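Reading Destination Claims: Handout 4
February
By the course tutor
Print this page | E-mail this page

Last week we read the tourist board brochure for Grønli, the valley with the lake, and most of you liked it. I would like you to like it less. The brochure calls the place "unspoiled" on its first page and then spends 12 pages on where to park, eat and ski. A word like "unspoiled" can't be checked, and a claim that can't be checked should get no credit in your write-up.

Start with the visitor number. The board says Grønli receives "more than 4000 guests in a season." Ask what a guest is. If a family of two stays three nights, is that two guests or six? The brochure doesn't say. The booking firm Pluderex, which supplies the figure, counts bookings through its own site and then scales up for the rest by a method it keeps to itself. It may be right. I have no way of knowing, and neither do you.

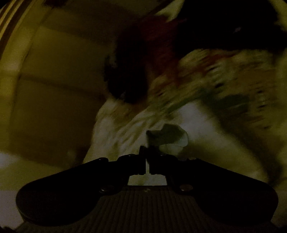
Hotel capacity is the second weak spot. The board gives 293 beds for the valley, and people quote this as if someone had walked from door to door. Light matters too when you judge a room: in dim yellow light like this, a black tool still shows its ridged middle and the glint on two small screws, but I would not want to tell you the color of a wall. Brochure rooms are lit for the sale. Go by floor area, window direction and the date of the last refit, if the hotel will give it. Many won't.

Now to seasons. Brurkanard, on the coast, advertises itself as a "year-round destination." The timetable in your reading pack shows the ferry running 11 times a week in summer and twice a week in winter, both on a Monday. You can get there in January, in the sense that a boat exists. Whether anything is open when you step off is a separate question, and the town's own website lists winter hours for the museum and one cafe. I would call that a summer resort with a winter ferry.

Watch also for the word "authentic." In the Jadari walking tour leaflet it turns up beside the market, the bakery and a gift shop at the bus terminal. Cross it out each time and see what the sentence still tells you. Usually you are left with an address.

Reviews are no cure. Guests who write them tend to be very pleased or very angry, and the ones who slept fine and went home don't bother. Read the middle scores first. Be careful with any comment about comfort that gives no detail: "great bed" could mean the mattress, the size or the fact that the guest was tired. 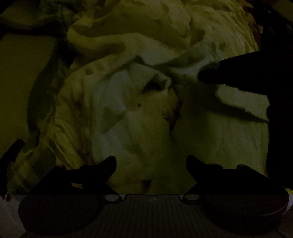 Fig. 2. Rumpled fabric in very dim light.

For next week: pick one claim from the Brurkanard site and one from the Jadari leaflet. For each, write down who is making it, what they would have to count to support it, and whether they say they counted it. One page in total. Please don't tell me whether you would like to go there.

Print this page | E-mail this page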